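Learning to write letters again

2023-12-06

Since March I write one letter by hand every week. I want to tell how it started, and why I did not stop when it became boring, which happened quite fast.

My grandmother kept all her letters in a metal cookie tin. When we were clearing her apartment, my mother gave the tin to me, because I am the one in the family who "likes paper." There were 71 letters in it. Most of them are from her friend Galli, who moved away when they both were young and never came back to live. I do not know if Galli was her first name or her family name. She signed only this one word, with a long line under it.

What surprised me is how little happens in them. Galli writes about the price of shoes, about a neighbor who sings, about a tooth. One letter is four pages long and three of them are about soup. But I read it to the end, and then I read it again, and I felt I knew this woman better than I know many people whose photos I see each morning on my phone. 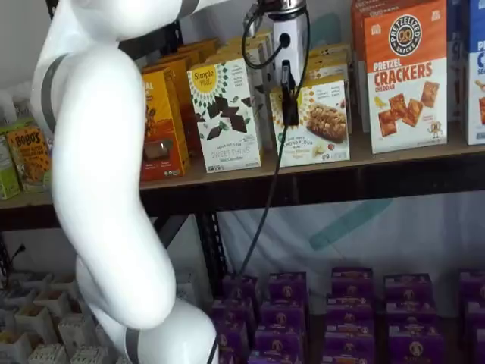 So I bought a pad of writing paper and made a rule for myself: one page, both sides, no printing, no copying the same text to two persons. The first letter took me a whole evening. My hand hurt. I have also discovered that my handwriting has become ugly, and that I cannot spell in my own language without the red line under the word.

The first answer came after 14 days. It was from my old roommate in Sketasholm, and she wrote on the back of a concert program, because she had no paper at home. She apologized for it twice. I liked it very much and I keep it in the tin with the others, on top.

Not everybody answers. At the beginning I was a little hurt by this, I must confess. I have sent more than 10 letters to my cousin, and he answers each of them with a text message that says "Got it, thanks!" My mother says that for him this is a long message. Now I write to him anyway, and I tell him things I would not say by phone.
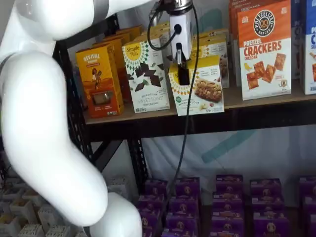

Filed under: Paper and Ink

Some practical things, for those who asked me. I use a cheap fountain pen with blue ink. I tried black, but it looked to me like a letter from the bank. I buy stamps by the sheet, and I write the address first, before the letter, so that I am already obliged to finish.

If you do not know how to begin, begin with the weather. Galli always did. Then say what you ate, and after that something will come by itself.

The next one goes to my old teacher in Rovari. I have the envelope ready on the table and I still do not know if I should call her by her first name.

Khrystyna-Mariia Hutsuliak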